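Traltow opens its border post to the public once a year, and the 10/07/2020 open day drew 191 of us, according to the man with the clicker at the gate. He clicked me twice, so call it 190.

The government says the new crossing will settle the immigration argument for good. The opposition says it will do the reverse. Both had stalls, side by side, and shared an extension lead.

We were walked through the arrivals hall, built for 600 travellers an hour. The deputy head of the post gave us the politics of it with great tact: Brasine wants more guards, Su wants fewer forms, and the ministry wants everyone to stop ringing.
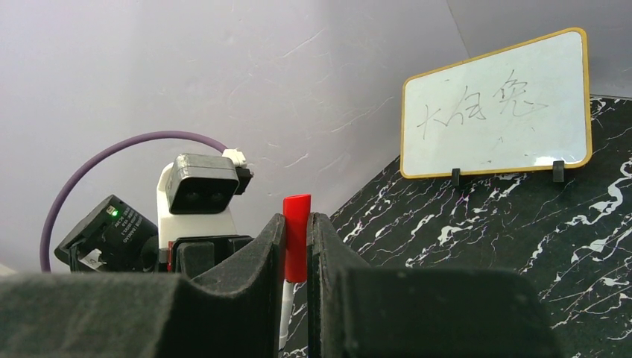
A red-capped whiteboard marker, held upright.

After that came the asylum desk. It handled 1,644 claims last year and has about 113 still waiting, a figure the opposition stall had in large type and the government stall had not got round to printing. I asked how long a claim takes. "It varies," I was told, and then, after a pause, that it varied quite a lot.
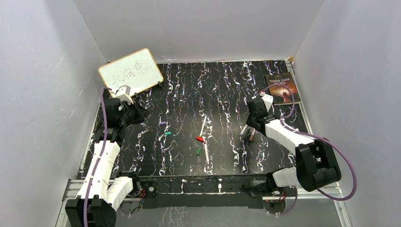

The interpreters were the best part of the day. They work in shifts out of a room with one window and a kettle, and they had strong views on the amnesty bill — all different, all delivered at speed. Nobody from either stall came in to listen.

The bus back to Ploleo was forty minutes late. It was held up at the border.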